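Week 2 handout: collecting demonstrations
Debashish Mondal

OK, so last week I went on and on about models, and this week it's all about where the examples come from. My old project, Kiruleck, had 1,122 episodes when we trained the first policy in August, and I was so proud of that number! Then I watched them back. In 49 of them the arm had started moving before the recording did, so the first grasp was simply missing (my fault, I wrote the start script).

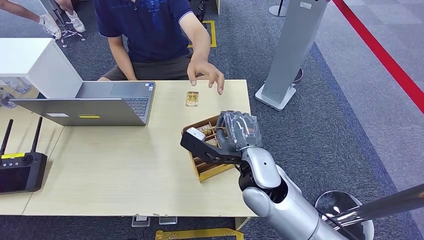
With a person across the table you get much richer data - hands come and go, things get put down at odd angles - but you also need to agree on when an episode begins. I like to start with both hands still, robot and human, and stop once the item has been let go. Write down who sat where, too.

Please vary the item and its spot on the table between takes. And keep the bad takes! Label them "fail" and leave them in the folder, we'll use them in the Gratau exercise.

For next time: read the Howlader notes up to the part on labeling, and bring two episodes you'd throw out.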